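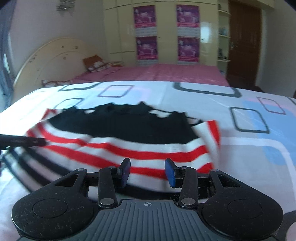 November, notebook 3, garment handling

Start of the bedroom block. I rewrote our house rules for hand-held gripper work last night and I'm really happy with where they landed, so they go in here before they get lost in chat. Anyone on the Quispe or Verkus side of the project, please scribble in the margins!

The big change is that a grasp now has a written start. Fingers open, pads over the cloth, hold still for 2 seconds, then close. We used to let people swoop in at whatever speed felt natural, and the logs were a mess to cut up afterward. With the pause, the Plornuter script finds the start of a grasp by itself and I can go get coffee. I tried it on my own takes from the kitchen block (dish towels, mostly) and it found every one I checked.

Rules as of today:

Garment goes down crumpled. No neat piles, no "helpful" half fold before you start. If it lands with a sleeve buried, good, leave it buried.

Patterned sheet stays on the bed. I know a plain one makes segmentation easier, and that's exactly my objection. People sleep on patterned sheets. A striped shirt or sweater on a busy print is a lovely hard case and I want many more of them.

Room stays as the household has it. Pillows, posters, ornaments on the shelves, all of it. Don't tidy, don't move furniture. Ask before you open any door, wardrobes included.

Fingertips get looked at before every set. If a pad is peeling or twisted on the finger, swap it and write the swap down. Same color both sides. The Etance pads are still my favorites on knitwear, they grab a single layer so nicely.

Body gets wiped between rooms. Bedding sheds like crazy and the black housing picks up every bit of lint. I'd written "wipe daily" in the old version and that is plainly too seldom. Dry cloth only, nothing sprayed near the pivots.

20 takes, then stop and rest your wrist. Even if you feel great. Especially on folding, where you're bent over a mattress the whole time and don't notice your back until you stand up.

Pinch check, new this month: other hand stays off the linkage whenever the fingers are moving. It's a small tool and it's easy to get casual with it. We write this rule for the big arms in bold type and then forget it for anything with a handle.

Failed grasps are kept. This one got the longest argument and I'm so glad it went the way it did. A slip, a double layer, a fistful of sheet along with the shirt: label it and carry on. Don't redo it quietly. The sheet grabs are some of the most useful data we have, and the old version of the rules more or less told people to throw them out.

Still open:

What counts as "flat" at the end of a fold. I wrote "no layer standing up higher than the pad" and two readers took it two different ways. Needs a sketch.

Bed height. It changes how your elbow sits and we don't record it. Adding a field to the sheet, tape measure is in the gray case.

Whether the pause should be the same for release. I lean yes, but let me try it on trousers first, where the legs slide off the edge if you wait.

Storage is fine for now, the card had room for 2000 more when I looked at lunch. Socks next. I can't wait to find out which of these rules socks will break.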